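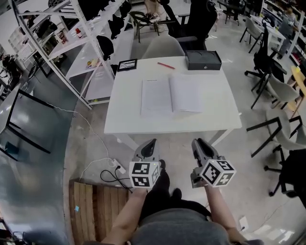

Masanobu Fukuda joined Radio Pralturell as a trainee announcer at the age of 13, and the Soltano Sound Archive has now recorded his recollections of the station's evening request programme. The interview was conducted by Halfdan Bech, keeper of the broadcast collection, on February 14, 2024. Mr Fukuda explained that every request was first entered by hand. "We had a printed booklet, a red pencil and a white table much like that one," he said. "Red meant the record had been played. A title marked twice was rested until the following week."

The archive holds 1,637 request cards from the programme, most of them posted in September, when the schools reopened. Mr Fukuda recalled that dance bands were asked for most often - "and the Valentini Quartet, always, by the same 40 households in Plemon".

Asked whether the station kept its own chart, he replied that it did so for one winter only. "It listed 100 titles. The presenter read out the first ten and then played whatever he liked."

The full recording may be heard in the reading room by appointment.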